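Sorting Station for Small Electromechanical Parts: Layout and Labeling
Project report, module 4
Author: Zoltán Mészáros

1. Purpose

The project concerned a table layout for sorting small parts returned from the Hovau teaching kits. The returned stock is mixed: lock solenoids, short leads, connectors and loose hardware. It had been kept in one deep box, and finding a usable part took longer than the exercise it was needed for. The task was to define a layout in which each part passes through one shared tray before it goes to a bin.

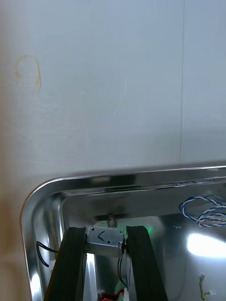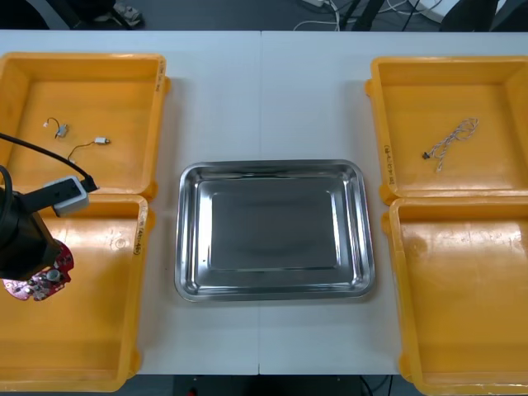

2. Layout

The station uses two white tabletops pushed together, with a stainless steel tray in the center and yellow plastic bins at the left and right, two on each side. The tray sits across the seam between the tabletops. We first planned to keep it on one tabletop only, but this left the bins on the far side out of comfortable reach.

Steel was chosen for the tray over the gray felt mat used in the Vakari workshop. Small screws sink into felt and are missed at the end of a shift. The rounded corners of the tray make it easy to sweep parts out by hand. The drawback is glare. Under overhead light the polished surface shows bright spots, and a small silver part can be hard to pick out against them. A matte liner was considered but not tested.

3. Part classes

Class A: solenoids and electromagnetic locks. These are handled singly. The bolt must not be used as a grip point when the part is lifted by hand.
Class B: leads and short cables, with or without a connector.
Class C: brackets, posts and other metal hardware.
Class D: anything that cannot be identified at the tray.

Class D was added after the first trial in October. Without it, sorters put unknown parts in whichever bin was nearest, and the hardware class filled up with items that belonged elsewhere.

4. Labeling

Bins and parts were marked by hand in black marker. This is quick, but the writing is not durable. Marks on the bin rims fade with handling, and some are hard to read from a standing position when written vertically. Printed labels from the Hudec label set stick well to flat plastic but lift at the edges on a curved rim. For the next version we propose a flat card holder clipped to the outer wall of each bin, facing the sorter.

5. Procedure

Place one part in the tray. Identify the class. Check leads for broken insulation and bent contacts. Move the part to its bin and return to the tray. The tray must be clear before a new batch is started. Batches were limited to 40 parts, the number that fits one line sheet in the stock log.

6. Open points

The stock log still uses the old Garkberg numbering, which starts at 1000 and has no separate range for leads. Lock solenoids are entered under 1901 regardless of voltage, so the log cannot be used to select a part for a given supply. Renumbering was outside the scope of this project. The card holders have been drawn but not made, and the bin positions should be marked on the tabletops before the station is moved to the storage room.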